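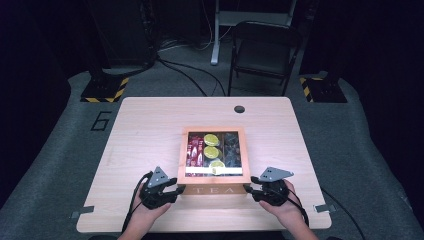 A tea box between two hand-held grippers at Astell's open day.

Thitima Sriwong has her answer ready before I finish the question. Yes, visitors may touch the grippers. "That's why we open the doors," she says. "People stand behind a rope at most of these events. I'd like them to pick something up."

Sriwong runs the demonstration floor at Astell, which held its open day in December. The tables were set out between black drapes, with numbers painted on the carpet so that groups could find their way. I started at 6, where the object was a wooden tea box with a glass lid.

The grippers there are held in the hands, one left and one right. A person does the task with them, the movement is recorded, and the recording is used later to train a robot arm. Sriwong has been doing this for two years, after a long spell at Pristard, where she programmed packing lines.

"On a packing line you write down every move," she says. "With this, I show it the move. Then I show it again, a lot of times."

How many times? The tea box stands at 279 recordings, and the target is 1,000. Across all the tables the team has 2,743. She does not think the total says much by itself. "If they're all the same, you have one recording."

The box is harder than it looks, in her view. The lid is glass, and glass is difficult for cameras — they pick up the ceiling lights as easily as the tea. The sachets are thin and sit close together. New operators tend to squeeze too hard.

I was given 20 minutes with the grippers. The first thing I noticed was the loss of feeling in my fingertips. I was slow, and I bumped the box twice. Sriwong told me to move my elbows out and stop looking at my hands.

Asked when a robot will do the job unaided, she would not name a date. A trial with Bakilana, a hotel supplier, is planned for the spring, and it will cover only sorting and refilling. "Refilling is enough for me right now," she says. By then the next group had reached the table, and she went to find them a second chair.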